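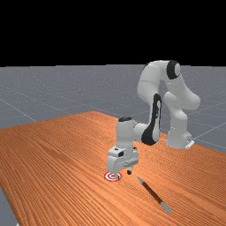 Can a Robot Clean My Room Yet?

Every November my school visits start up again, and every November somebody in the front row puts a hand up before I've even said my name. The question is nearly always the same. "When can I get a robot to clean my room?"

I'm Sunita Delacroix, and I write about machines for kids, so I feel I should have a good answer. The short one is: not yet, sorry! The long one is more fun, so get comfy.

You might have a robot already

Is there a washing machine in your home? It fills itself with water, spins, drains and beeps at you. That's a machine doing a chore, and a big one. In 1845 a kid your age could have spent a whole day helping with the laundry, scrubbing and wringing and hauling buckets. So in a way, machines have been doing housework for a long time.

But think about what the washing machine doesn't do. It doesn't find the sock behind your bed. It doesn't know that your sweater has a marble in the pocket. You (or some very patient grown-up) put the clothes in, and you take them out again. The machine gets the part of the job that's the same every single time, and people get all the messy parts.

Robot vacuums are a bit braver, because they go off on their own. My neighbor has one called Skutum. It's great on bare floors and hopeless with shoelaces. Last spring it ate one of mine and then sat there beeping until I rescued it.

Why is picking things up so hard?

Try something for me. Put a pencil on the table, close one eye, and pick it up while wearing the thickest mittens you own. Did it roll? Did you grab it crooked? Now you know a little of how a robot feels, if robots felt things, which they don't.
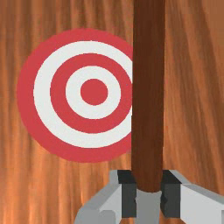
Putting things where they belong is one of the big jobs robot builders work on, and a lot of the practice starts inside a computer. The builders make a pretend arm, a pretend table and a pretend thing to pick up, and the arm can goof as often as it likes without breaking anybody's mug. A red-and-white target makes a good stand-in for "the place where this goes." At your house that place might be the pencil cup, or the hook by the door. Look at how the gripper has one finger on each side of the bar's end, with black pads facing each other. It's a pinch, the same kind you make with your thumb and pointer finger. Pinching at one end is harder than it sounds, too! Hold a long ruler by its very tip and feel how the other end wants to droop and swing.

Here's what a robot has to work out for a job like that:

Where is the thing, and which way is it pointing?
How do I get my hand there without bumping it?
How hard do I squeeze?
Where does it go?
Did I really let go, or is it still stuck to me?

You do all of that while also chewing toast and telling your brother to get out of your room. Your brain is amazing and I hope you tell it so.

I asked my friend Ruoxi Kong about this, because she used to teach robot club in Henham. She told me the kids in her club always wanted to start with folding laundry, and she always made them start with one stick. They'd groan! Then they'd spend 50 minutes on the stick.

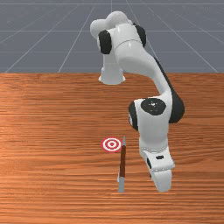 What about stores and warehouses?

Shops and warehouses are friendlier places for robots than bedrooms are. The shelves stay put. The floor is flat. Boxes come in the same few sizes, and nobody leaves half a sandwich on them (well, hardly ever).

So if you want to see machines hard at work, that's where to look. Some carry shelves from one side of a building to the other. Some slide packages down the right chute. But a person still fixes the jams and handles the odd stuff, like a floppy bag of rice or a lamp with a wobbly shade. Floppy is really tough. A box keeps its shape when you grab it, and a T-shirt turns into a different shape every time.

There's a hardware store in Plardale that I use when I'm making up examples for talks. It has 80 little drawers of screws along one wall, and the lady there can find the one you need from you waving your hands and saying "it's sort of stubby." I would love to see a robot try that.

So, when?

I don't know, and I'd be careful with anyone who gives you an exact year. A robot that can do one chore, in one room, with things it has practiced on, is a pretty reasonable thing to hope for. A robot that walks into any bedroom and knows your rock collection is treasure and the candy wrapper is trash is a much bigger wish. I'm 50 percent sure my own mother couldn't have told those apart when I was 9.

Try it yourself: be the robot

You need a friend, a crayon, and a paper plate with a target drawn on it. One of you is the robot and keeps both eyes shut. The robot may only use a thumb and one finger. The other person gives orders, like "left a little," "down," "squeeze," and "let go." Try to get the crayon onto the middle of the plate. Then swap.

If you think of a better set of orders than mine, write them down and bring them when I visit. The kids at Mahmoud School came up with "slower, you banana," and I use it all the time now.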